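Bins, Basins and Racks: Your Questions Answered
Cornimgate Equipment Lending Store

Hello and welcome! We put this page together after finding that we were answering the same handful of questions at the counter over and over, and we would much sooner spend that time helping you load your car. If you are borrowing from us for the first time, have a read through before you come. If you have been borrowing from us for years, you may still find something new in here, as we changed the way we handle basins in June and a few of our regulars were caught out by it.

What can I borrow from you?

Quite a lot, though this page only deals with the bins, the bowls and basins, and the small items that go in them. We have 116 blue plastic bins in all, in several sizes, and 88 of them are out on general loan at busy times of the year. The others stay with us on the racks, because we learned the hard way that if you lend out every last bin you end up with a floor covered in balls and bowls and nowhere to put your feet. Tables, chairs and the big tents are handled by our Forham branch, and they have their own page with their own (much longer) list of questions.

How are things kept on the racks?

Everything lives in a bin, and every bin lives on a shelf level of one of the steel racks. We like the steel because it wipes down in a minute and doesn't mind a damp bin being slid onto it after a rainy field day. Bowls travel in the larger bins, and balls go on the sloped rails, where they settle into a row by themselves and you can tell at a glance whether you have enough for your game. 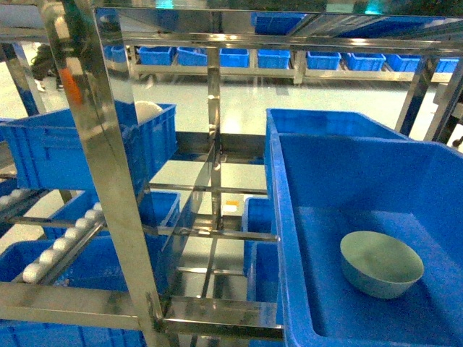 White balls lined up on the sloped rail, with a bowl in the large bin on the right.

Please don't put balls back loose in a bin with a bowl, however tempting it is at the end of a long afternoon. They get under the bowl, the bowl gets stacked on, and the next group opens the bin to find everything wedged tight.

Can I choose which bins I get?

You can choose the size, yes, and we are always happy for you to come and have a look first. We don't hold particular bins back for particular groups, though, so if you had a favorite last time (and people do, which we find rather lovely) it may well be out with somebody else. Bins of the same size stack inside one another when empty, so you can fit more of them in a small car than you might think.

How many basins can I take at once?

The limit is 4 per booking. If you need more than that, for a big wash-up or a water games day, send us a note when you book and we will do our best. We had a request from the Abubakar Summer Club for a good deal more than the limit last year and managed it in the end, with a little borrowing of our own from Forham.

Which basins are the green ones people ask for?

Those are what we call the Grendel basins, after the hall they came to us from when it closed its kitchen. They are wide and pale green, with a ringed pattern on the floor of the basin, and people ask for them by name. They are good for dishes, for hand washing clothes, for soaking beans for a crowd, and for rinsing off muddy balls. You may find a few little dark specks in the bottom of one. If they wipe away, please wipe them away, and if they don't, let us know when you return it and we will give it a proper scrub on our side.

How should I pack a basin for the trip home?

One basin to a bin, sitting upright, with a towel tucked down the side if the bin is a roomy one. Set the empty bin down next to the basin before you lift anything, so you only have the one short move to make. A basin with nothing in it is easy enough to move by the rim, but do please tip the water out first and use both hands underneath if there is anything inside.
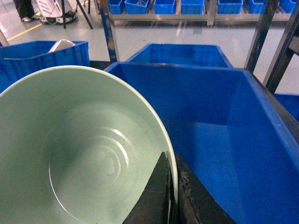
Do I have to wash everything before I bring it back?

Yes please! Warm water and ordinary dish soap is all we ask. Skip the scouring pads, which leave the insides of the basins cloudy, and let everything air dry before you stack it. The bins only need a wipe unless you have had food in them, in which case they should get the same treatment as the bowls.

What happens if something gets cracked or lost?

Tell us, and don't fret about it. Things that get used get broken, and we would far prefer to hear about a split rim from you than discover it when the next person is halfway out the door. We allow 2 lost balls per booking without any charge. After that we ask you to replace them with the same size, so that they still run properly on the rails.

When can I drop things off?

Any time before 5 p.m. when the store is open. If you are running late, call ahead and we can usually wait a few minutes for you. Please don't leave bins outside the door overnight, as the lids are not ours to lend and open bins fill up with rain and leaves very quickly.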